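Stivo tablecloth: three months in

I bought the Stivo woven cloth in February, mostly to cover a table I was tired of looking at. The listing promised it would "lie flat in seconds" and survive 100 washes. I've done 13, so ask me later about the second claim. The first is generous. Mine came out of the bag with creases that took an iron and an evening.
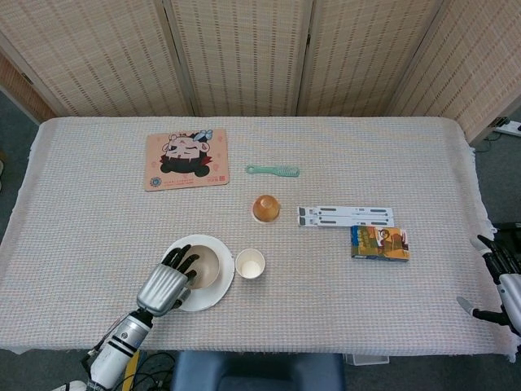 The pink-and-white Stivo with everyday clutter on it, folding divider behind.

The color is nice, I'll give it that. Pale enough that a beige bowl or a green comb doesn't fight with it. The fringe is another matter - it hangs over the sides and tangles in the wash, and I've already trimmed two knots.

Is it worth 50 dollars? I doubt it. My old Trilo cloth cost less and never needed ironing. If you want fringe, wait for a sale.

14 comments | 100 shares

Related
Zustix folding divider: sturdy enough?
Vukčević stoneware bowls, reviewed

Contact | Copyright | Back to top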